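**Light cotton cloths won't fold square — grid never lines up**

Posted January 2019 in Laundry & Linens

I have a stack of thin cotton cloths, light blue with a white windowpane check, bought under the Rolton name. Folded in half, the edges meet at one end and miss by a finger's width at the other. The lines make it obvious. I have tried folding on the bed and on a table. Ironing first makes no difference. Is this a cutting fault, or is it my method? I also have some dotted ones in yellow-green, same weight, and can't tell if they have the same problem because there are no lines to check against.

*plurkstead_linens*

---

Probably both. Woven cotton that is cut off-grain will pull back to its own shape after washing. Test one cloth before you blame the folding:

1. Lay it flat on a smooth, hard surface. A bed is too soft.
2. Follow one white line from edge to edge. If it runs off the side before it reaches the far hem, the cloth was cut crooked.
3. If the line stays parallel to the hem but bows in the middle, the cloth is skewed. Dampen it, pull the two short corners away from each other on the diagonal, and dry it flat.

A crooked cut can't be pulled straight. Fold to the lines and let the hems miss.

The other thing is where you hold it. Picking up a thin cloth by one gathered point gives you a fan with a deep fold down it, and the grid is no use until the cloth has been spread again.
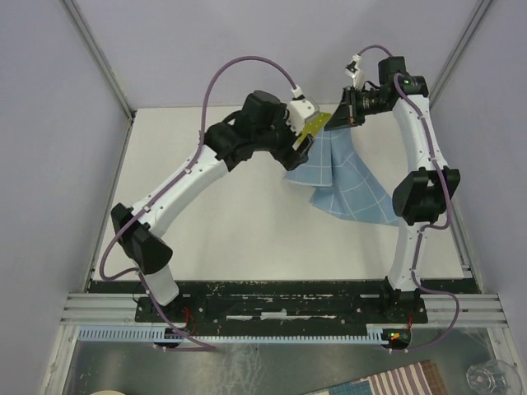

*Blue check gathered at the upper end, with the yellow-green dotted piece beside it.*

Take two neighboring corners, keep the edge between them taut, and lower the far edge first. For the dotted ones, fold corner to corner both ways. If the two diagonals come out different lengths, the piece is out of square.

*tamiru*

---

Had the same thing with napkins. I quit folding and roll them. Fits more in the drawer too.

*olleck30*

---

Rolling hides it but doesn't fix it. One addition to the long reply: do the diagonal pull before the first ironing. Once it has been pressed skewed, it takes a second soak to let go. Steam alone didn't move mine — I had to wet them through and leave them flat overnight.

*drawer733*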